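Home Garage Car Care Kitchen Workshop Contact

Charging an electric car at home, the easy way

My husband and I brought our first electric car home in July, and I'll admit I spent the first week fussing over that cable like a new mother! A few habits have settled in since then, and I thought I'd pass them along to anyone with a plug-in car in the garage and a lot of questions.

First, hang the cable up. A wide hook at waist height keeps the plug off the floor, away from grit and puddles and (in our house) the dog. Coil it in big, lazy loops, as tight ones make it stiff and cranky on cold mornings.
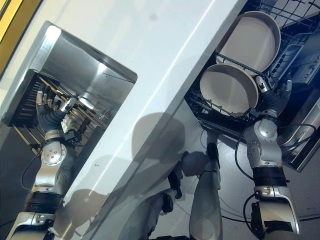
Second, look at your electric rates before you plug in at suppertime. Ours drop late in the evening, so I set the timer in the car and go to bed. Last month the car used 314 kilowatt-hours, nearly all of it at the night rate, and I was tickled when the bill came.

Please don't run the charger off an old extension cord, however handy it looks hanging there. My neighbor Azucena Gallegos had an electrician put in a proper outlet on its own circuit, and we did the same the week after.

Wipe the plug handle with a dry cloth now and then, and keep the cap closed when the car isn't charging. For everyday driving we stop at 80 percent and save the full charge for trips to see my sister.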